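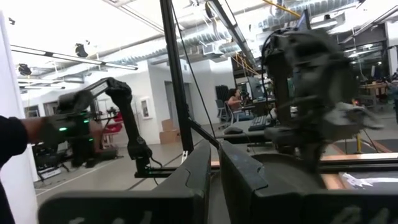 How to Tidy the Cables in a Shared Workroom
Posted by Lies Mertens, 15 March 2019

Most workrooms collect loose cable a little at a time. We sorted ours out in February at the Wanddale site, and these are the steps we used.

You will need:
Hook-and-loop ties
Paper labels and a fine marker
Adhesive cable clips
One cardboard box for spares

1. Save your work, shut down the computers and switch off the power strips. Tell everyone in the room first.

2. Start at one desk. Follow each cable from the device to the outlet and label both ends before you unplug anything. Jelle Van Rooij uses the desk name plus the device, such as "window desk, monitor."

3. Unplug the cables and wipe down the desk. Lift the keyboard and mouse too. Look for cracked jackets and bent plugs. Damaged cables go out, not in the spares box.

4. Put back only what is in use. Keep power on one side of the desk and data on the other if the layout allows.

5. Bundle cables with a tie every 30 cm. Leave them loose enough to slide a finger under. Anything attached to a part that moves needs a slack loop, so move that part through its full range before you close the last tie.

6. Clip the bundles under the back edge of the desk. Press each clip for 30 seconds and leave it overnight before hanging any weight on it.

7. For cables that come down from the ceiling, ask building staff before moving them. Ours were handled by Stijn Michiels.

8. Break down empty boxes and clear the doorways.

Turn the power strips back on one at a time and check each desk.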